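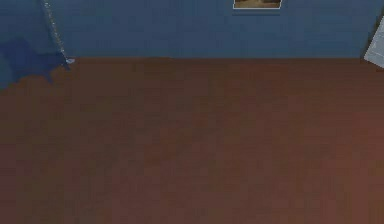
Blue wall, brown floor.

Evening all. A few of you asked what came of the Druvavus delegation's visit to Balthorpe, so I've made a pot of tea and I'm going to go through it properly. It'll be a long one, bear with me.

For anyone new: Druvavus sent six members of its regional assembly over to talk about farming, shipping and college places. Dorian Bailly led them. He chairs their external relations group and has been over before, though only for an afternoon that time.

The first morning was nearly all farming. Druvavus grows a great deal of barley and sugar beet and wants help with soil testing, and we have a decent lab at the agricultural college that isn't used as much as it could be. They've agreed to send us 210 samples before the spring sowing, and we'll send the results back with notes from the lab. A modest start, but I was very pleased with it!

Then the port. Brestik is their main harbour and they'd dearly love a regular freight sailing to our side again (older followers will remember the last one, and how long we all waited for it to be on time). No promises were made. Both sides will put together figures on likely cargo and meet again by video in December.

I do want to say something about the tone, which doesn't come across in the joint statement at all. The statement says "cordial and constructive", as they always do. What I heard was people quite cross about customs paperwork, together, which I thought was far more hopeful. One of the assembly members had brought the full set of forms for a single lorry of seed potatoes and it ran to 101 pages.

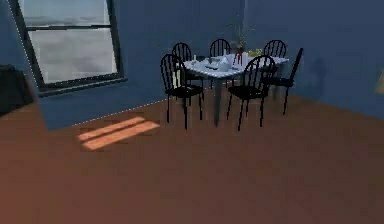 Does the agreement cost Balthorpe anything?

The council pays for the lab time and half of the student travel in the first year, and anything beyond that has to go back to a full vote.

On to the students, then, as I know that's what most of you wrote to me about. The Leclerc programme is the name for the technical exchange, and it covers welding, marine engineering and food science. There'll be 40 places in each direction, a term at a time, with host families found by the colleges.

Each student gets a grant of 1,500 towards rent and books. I asked whether it would be paid up front, having heard from last year's pilot group how hard it was to find a deposit, and Mr Bailly said he'd take that back to the assembly. I've written it down and I shall be asking him again.

Language lessons are still up in the air. Druvavus offered to teach ours for free if we do the same for theirs, and our side went a bit quiet. If you teach English to adults and have evenings going spare, do please send me a message, I'd love to pass some names on.

The full text of the memorandum should be on the council's pages once both legal teams have read the translation. It's eleven pages and the interesting part is the annex on recognising qualifications, so start at the back.

Right, the tea's gone cold. I'll answer what I can in the replies tomorrow after breakfast.

Recent threads
Why the Brestik freight sailing stopped
How a twinning agreement gets signed
Notes from the pilot exchange group
Seed potatoes and the border, part two

Last updated: 9.40 pm

Contact | Copyright | Back to top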